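4.2 录制织物操作示例

本节说明怎样用 Fonum 手持夹爪在 Skalby 工作台上录制一组整理衣物的示例。开始之前，请先完成 4.1 节的时钟同步。如果同步灯没有变成常亮，请不要录制，这样的数据以后不能对齐。

录制的时候有两种视角：夹爪上的近处视角，和操作者头部高度的视角。两种视角的文件要放在同一个任务文件夹里。
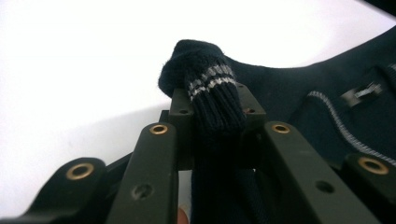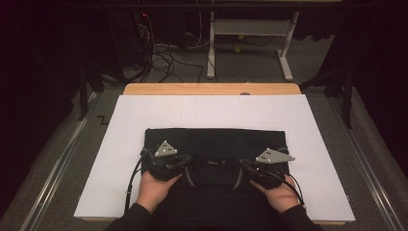

图 4-3　夹爪视角（第一张）与头部视角（第二张），两张都可以看到深色织物和白色台面

准备

1. 把白板平放在桌面上，用干布擦一遍。板上如果有线头，请先拿走。
2. 戴好头部相机，站在桌子前面，两脚与肩同宽。低头看白板的中心，在预览窗口里检查：白板的四个角都要能看见，两只手放下时也要能看见。
3. 左手和右手各拿一个夹爪。拇指放在手柄上面，其余手指握住手柄。第一张图的近处视角里，画面最下方露出一点指尖，这种程度可以接受。如果手指挡住了夹口，请重新握。
4. 检查每个夹爪上面的三角形标记板。标记板要装紧，用手轻推不应该晃动。
5. 把线缆从手的外侧放下去，不要让线缆横在织物上面。

注意：标记板的表面不要用手指摸，也不要贴标签。定位软件 Mussa 需要看见标记板。如果标记板被袖子盖住超过 3 秒，这一条示例会自动标为“无效”。

录制

6. 在软件里选择任务名称，输入操作者编号，然后按“开始”。听到一声提示音以后，等 1 秒再动。
7. 把夹爪移到要夹的地方，例如袖口、领边或者折边。移动的速度要均匀，大概像平时叠衣服一样，不必故意放慢。
8. 合上夹爪。对于罗纹袖口这样有弹性的部位，请夹在罗纹上面，让布料完全进入夹口中间。只夹住一层边缘的时候，提起来容易滑脱。
9. 两只手要配合：一只手压住或夹住织物，另一只手折叠或者拉平。不工作的那只手也要留在白板上方，不要放到桌子下面。
10. 完成以后，松开两个夹爪，把手收回到白板下边缘，停 1 秒，按“结束”。
11. 把织物弄乱，再放回白板上，开始下一条。每次摆放的方向和位置应当不同。学习系统如果总是看见同样的开头，换一个位置它就不会做了。

每件衣物录 15 条有效示例，然后换下一件。一个完整的数据包是 855 条，也就是 57 件衣物。不够 855 条的数据包，Menden 服务器会拒绝上传，但是本地文件不会丢失，可以补录以后再传。

注意：动作失败的时候，请不要马上停止录制。例如袖口滑脱了，就重新夹一次，继续做完。这样的示例请在备注里选“有修正”。只有织物掉到地上，或者标记板松动的时候，才按“放弃”。

小心：夹爪的连杆之间有间隙，可能夹到手指。更换夹垫之前必须先拔掉线缆。长头发请扎起来，宽松的袖子请卷好或者用松紧带固定。

关于深色织物

深蓝色和黑色的织物在白板上轮廓清楚，但是折叠以后，布料内部的层次不容易分辨。录制深色衣物时请按下面的方法做：

12. 曝光方式改为“手动”，先用默认值录一条，打开回放看一遍。
13. 在回放里应该能看见缝线和罗纹的纹理。如果织物变成一整块黑色，把曝光值提高一级，再录一条检查。
14. 不要提高超过 3 级。白板过亮的时候，银色标记板的边缘会变得模糊，定位的误差变大。
15. 有拉链的衣物，请在任务备注中写明拉链是拉上还是拉开。

检查与保存

每录完 15 条，打开列表检查一次。“时长”一栏如果是红色，说明这一条比同组的其他示例长很多，请看回放再决定保留还是删除。文件夹的名字由软件生成，请不要自己修改，也不要用中文标点。

休息时把夹爪放回支架，夹口保持张开。长时间合着放，夹垫会留下压痕，下一次夹薄的布料就不稳定。

本节由 Kanini Rweyemamu 编写，2021年7月28日修订。鞋类和硬质包的录制方法见 4.3 节。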